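Budgeting for a fetch-and-carry setup, where would you put the money?
Posted by Nivaldo Xavier, Saturday, February 29, 2020

Hello all, and thanks for having me back after such a long silence. We're a small outfit in Elstead and I've been asked to write the spending plan for our helper room, the one fitted out like a little kitchen so we can try everyday jobs such as handing someone a drink. I've got the big item already, so this is all about what goes round it: hands, spares, furniture, and whatever I've forgotten (there is always something!). The bottle with the green cap is the job I'm planning around for the first stretch.
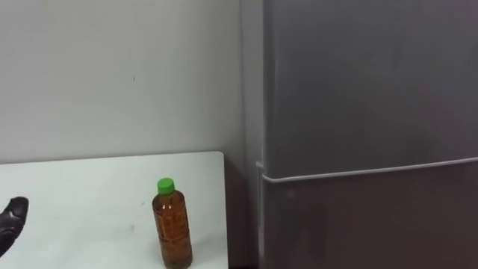
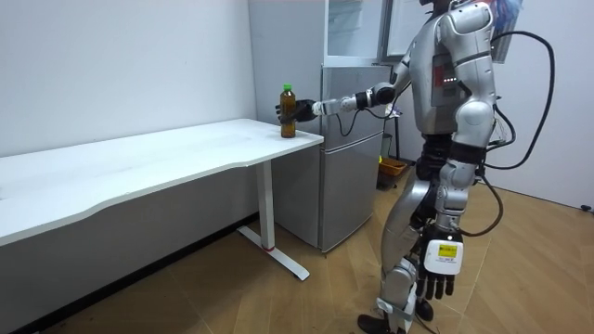 Should I buy a complete spare hand in the first order, or wait until one of ours gives trouble?

Buy one with the first order if repairs mean sending the hand away, and wait if your supplier sells fingers and cables separately and you have somebody in the building who can fit them.

That's the advice I was given over the phone by the lady at Dramari, anyway, and it seemed sensible enough, but she does sell hands for a living, so I'd love to hear from people who have nothing to gain. I have £2,000 left for the year and the spare hand would swallow most of it.

Many thanks in advance,
Nivaldo

-----

jussara_t wrote:

Hello Nivaldo, lovely to see you on here again! Jussara Tavares from the Pakthorpe lot, we met at the open day in November and you very kindly lent me your umbrella, which I still have, I'm afraid.

I'd buy the spare hand. We didn't, and when a finger went stiff on us the whole programme sat still while the hand was away being mended. You still pay for the room and the people during all of that, and none of it shows up on the equipment sheet, so when my manager looked at the figures afterwards she thought we'd saved money. We most certainly hadn't. Put a line in for carriage as well, both ways, with insurance. Ours came to £300 and I'd allowed nothing at all for it, silly me.

-----

oldbeltandbraces wrote:

I'm going to disagree with Jussara, in the friendliest way I can manage. A spare hand sitting in a box for a year is a year older when you come to use it, and if the maker changes the fittings in the meantime you've bought yourself a very dear paperweight. For one bottle on one desk, I'd spend £1,000 on loose parts and on training one of your own people to do the fiddly work, and hold the rest back until the summer. We run with 2 sets of fingers and take turns with them, and that's suited us very well.

Do ask for the parts price list before you sign anything. Some firms will happily quote you for the hand and then go terribly quiet when you want to know the price of a single joint.

-----

jussara_t wrote:

Fair point about the fittings, but you've got a workshop downstairs, haven't you? Nivaldo might only have a drawer of screwdrivers. Training somebody is grand until they hand in their notice, and then you're paying for it all over again. I'd still sooner have the box on the shelf.

-----

MarrowfatPete wrote:

Could you hire one? Barta did us a retainer where they keep a hand on their own shelf and post it out if ours goes. You pay by the quarter, so it comes out of running costs and leaves the capital money alone, and our finance people were much happier with that. It's dearer over three years, I did the sum on the back of a seed catalogue, but we don't know if we'll still be using the same model in three years.

Also, and forgive me for going on, set a little aside for the dull things. Bottles, for a start! We got through far more than I'd planned for, along with cloths and cable ties. I'd put them on their own line, or they come out of the tea money and people get cross.

-----

oldbeltandbraces wrote:

Pete's retainer sounds decent if the posting time is written down. "As soon as possible" isn't a posting time. Ask me how I know.

-----

Nivaldo Xavier wrote:

You are all very kind, and I've filled two sides of paper with notes. Jussara has me exactly right, we do have a drawer of screwdrivers and not a great deal else, so the training idea will have to wait until I've found out who's staying on. I'm going to ring Barta and ask Pete's question about the retainer, with the posting time in writing, and get Dramari to send me the price list joint by joint. If the two come out close I'll probably go for the hire.

Please do keep the umbrella, Jussara, I've bought another.

-----

Contact the moderators | Copyright the forum and its members | Back to top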